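ok doing the locker thread because three of you asked and I keep typing the same answer in replies

background for the new people: I help run the changing room at the Urnlow climbing hall. bank of gray metal lockers, two rows, louvered vents, keys not codes. they came secondhand out of an office clearance and we have been fighting with them ever since

1/ first thing. KEYS. 60 keys in a biscuit tin when we started. not one of them labeled. some had tape on with numbers that matched nothing

took me an entire evening in January with a podcast on, trying key, next key, next key. my thumb was raw

2/ if you are about to do this do it in this order

- open everything that's already open
- leave those doors OPEN
- then start on the locked ones
- every match gets a tag right away, don't put the key down "for a sec"

I put one down for a sec. found it in my shoe two days later

3/ tags. tried the little paper ones with the metal rim, the writing rubs off. tried masking tape, gets gummy. ended up with the plastic ones from Dellemell that snap shut over a paper insert. not cheap, but I wrote them in pencil and they still read fine

pencil!! pen goes purple and blurry, I don't know why

4/ 17 keys fit nothing at all. still have them. they're in a jar. can't throw a key away, it's a sickness

5/ ok smells, which is what half of you really want to know about

the vents on these are small. like one little louvered patch near the bottom of a door and that's your lot. chalky shoes plus a closed door plus a weekend = you can guess

what we do:
doors open overnight, every one that isn't rented
wipe out with white vinegar and water, half and half, old tshirt
dry it with a different old tshirt
THEN close

no sprays. tried a spray. it was shoes but tropical

6/ also don't line the shelves. I know it looks nice. I lined the shelves. sticky drawer liner with the lemons on it. grit gets under the corner and then it's lemons and grit forever, took a hairdryer and a paint scraper to get off

bare metal. wipe it. done

7/ squeaky hinges: tiny bit of silicone lube on a cotton bud, open and close it ten times, wipe the drips. not cooking oil, someone before us used cooking oil and it set like toffee

8/ doors that won't sit flush. ours are mostly bent from people yanking them by the key. (please don't yank them by the key. there's a handle. it's right there)

you can sometimes push the door back square, open it all the way, one hand top corner one hand bottom, lean gently. GENTLY. the paint cracks before the metal does, and when you see paint crack, stop

9/ the abandoned stuff. ok

every month there's a clear out. note goes on the door two weeks before, then we open it, then it goes in a bag with the locker number on, bag goes in the Prulance crate under the stairs for another month. after that it goes to the charity shop or the bin depending

things I have taken out of lockers: single socks, a whole avocado (was), a nice wool hat, a library book, a bike pump with no bike, so many hair ties you could make a rope

and water bottles. my god the water bottles

10/ water bottles are the number one thing people leave. by miles. they buy one, drink half, put it in the locker "for after" and then there is no after

refillable ones we wash and put on the shelf by the sink, they get claimed maybe half the time. disposable ones with an inch left in, pour in the plant, bottle in the recycling. cap ON, our recycling people want the cap on now, check yours because it used to be cap off and it may still be where you are

plant is thriving btw

11/ people ask why not just get code locks. money. nearly 60 doors' worth of money, I priced it up and then had to go sit down

also codes get forgotten. keys get lost but at least you can SEE a key is lost

12/ spare key system, this is the bit I'm proud of

every locker has two keys. one lives in the lock when it's free. one lives on the hook board in the office. if the key is in the door, locker's free, help yourself. key gone, it's taken. no sign needed, no list on the wall that's wrong by lunch

we did have a list on the wall. it was wrong by lunch

13/ the catch is people walk off with the key in their pocket. so do I. I've been home with number 13 twice this winter

what helps is a big ugly key fob. ugly on purpose. we cut up an old climbing rope and put a stub on the keys that go missing most. you can't sit down with it in your pocket, you notice right away

14/ tops of the lockers. THE TOPS. everyone forgets the tops

stuff gets put "just up there" and then it's part of the building. I do the tops with a damp cloth on a stick and whatever comes down goes straight in the crate. dust up there is unreal, it's chalk and fluff and it makes a kind of felt

if you're short like me get a step, don't climb the lockers. yes I know we're a climbing hall. they're not bolted all the way along

15/ which. BOLT THEM. top corners, into the wall, brackets not string. ours are about to be done properly, the Ugwu hardware place is cutting us brackets becuase none of the standard ones fit over the lip

until then nothing heavy on the top row. heavy stuff low. shoes, ropes, anything metal, low. coats and light things up top. if all the top doors are open with weight on them at once the whole thing wants to lean at you and it's horrible

16/ ok somebody asked what a "finished" clear out looks like and the answer is it's never finished, you turn round and there's more in there
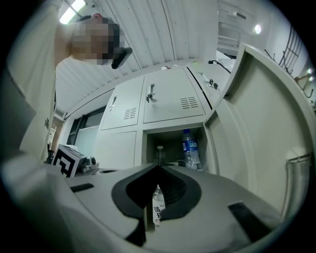
lower row, two more water bottles. TWO. keys back in the doors up top at least

17/ I'm leaving the tall one with the blue cap till the end of the month in case someone comes back for it. they won't come back for it

18/ quick kit list as I know I'll get asked

- two old tshirts
- vinegar, water, any spray bottle you've rinsed
- cotton buds + silicone lube
- key tags, pencil
- bin bags, marker for the bags
- cloth on a stick
- step
- jar for the mystery keys

that's it. don't buy a "locker care kit," I've seen one for sale and it was a sponge

19/ time, since people never put this in. tops and a wipe of every empty one takes me a bit over an hour if no one talks to me. they always talk to me. so two hours

clear out month is a whole morning, mostly walking to the crate and back

20/ oh and the wire racks. a few of you have the black grid ones on the wall with the hooks. good for towels, good for lost property you want people to SEE. not good for wet coats, the coat slides down and takes the hook with it. hang the hooks in the middle of the grid not the bottom row or you'll catch your elbow on them, I have a bruise that's basically a tattoo

21/ things I still haven't solved, tell me if you have

- rust dots along the bottom lip, just on the row nearest the showers. sanded, primed, came back
- a lock that turns all the way round and does nothing. just spins
- how to get teenagers to shut a door

22/ replying to a few here so it's all in one place

"do you charge" no, free if you're climbing that day, small deposit if you want one for the month and you get it back when the key comes home

"what if someone loses both keys" they can't, the second one never leaves the office. if we lose ours that's a different thread

"can you drill the lock out" yes, but try the mystery jar first. it's worked one time. ONE. but I've never felt so alive

"graphite or oil in the lock" graphite, the powder kind, one puff. oil plus chalk dust is cement

23/ the hall before us painted over the locker numbers, that's why ours are on stickers. if you're numbering from scratch go along the top row then along the bottom, left to right, like reading. whoever did our original tape went up and down and I still get lost in the middle

ok got to go lock up, will add the rust thing if anyone sends a fix that isn't "buy new ones"

edit: wire brush then rust converter then paint, says three separate people. will try it on the worst one first and report back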